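From: Rania Sayegh
To: cell-practice list
Date: 2026-06-05
Subject: Re: [cell-practice] grip rules for breakables, draft two

Hi all,

Thanks for the quick comments on the draft! I'm answering the one from Karnano, as it's the one I've been chewing on:

> Section 3 says "approach from the open side" and leaves it there. Our
> Drillo cell has no idea what an open side is. Can we have a clearance
> rule instead, and does it apply to stacked pieces too?

Fair point, and yes to both. I wrote that line with single cups in my head (my mistake).

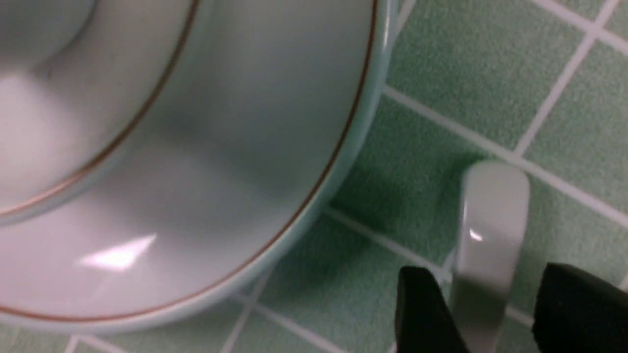 Clearance is going to be its own rule in draft three. You pick a standoff, you write it on the cell sheet, and the fingers hold there before any closing move. With the fingers just off the rim of a saucer, over bare green, you can see what I'm after: there's a gap to check before anything touches glaze. Poulain wants one fixed number for everyone, and I'd much rather each site set its own and then stick to it.

Speed is the other half. Our sheet at Tonumel says 45 percent of normal travel once the fingers drop below rim height, and full speed only after they're clear again. 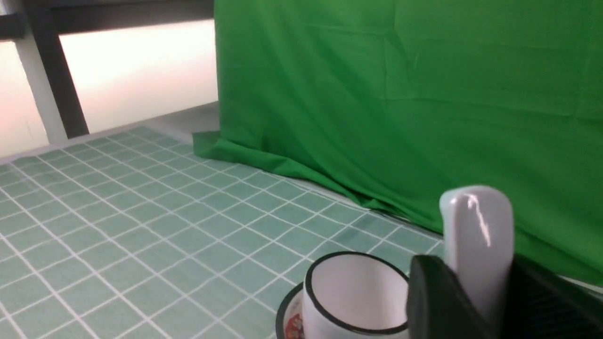
I'd also like the sheet to say who may change that value, and I'd like it to be one person per shift. We had three versions going around in April and it was a mess.
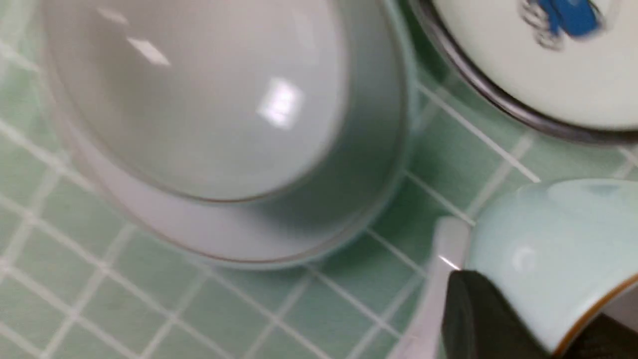
Orientation needs its own line too, I think. Draft two assumes everything starts right side up, and plenty of ware doesn't. A bowl sitting upside down like the big white one gives you a foot ring on top and a rim flat on the tiles, so "grip at the rim" makes no sense for it. My proposal: log the starting orientation for every piece, and keep a separate grip entry for upside-down ones.

Now, stacks. I've put the longer write-up on the list page, so here's just the start of it. 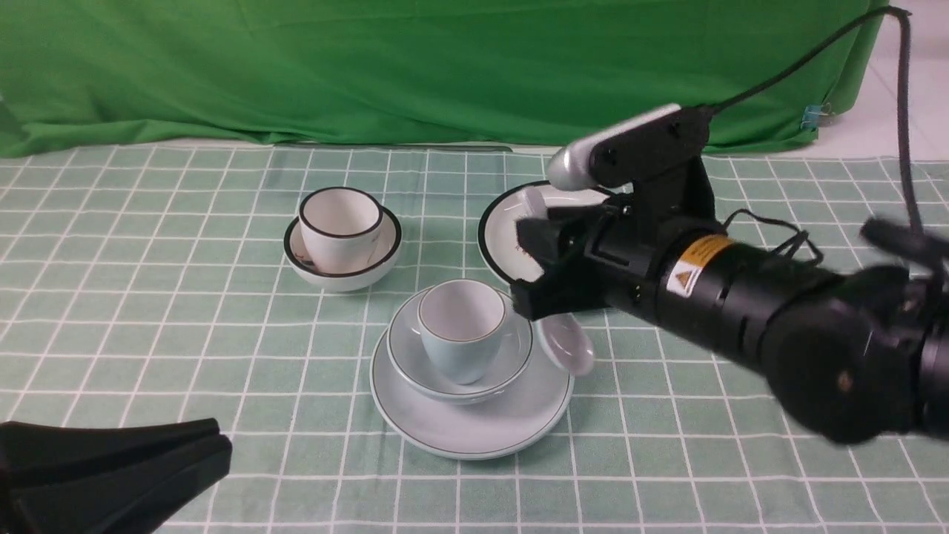
Reading time: 9 min (2,244 words)

A stack counts as one piece until the top item has been lifted clear. Neighbors get the same standoff as the stack itself, and if a piece tips, the arm stops and a person resets the table. No automatic retries!

Comments on the wording are very welcome, especially from the Drillo folks.

Rania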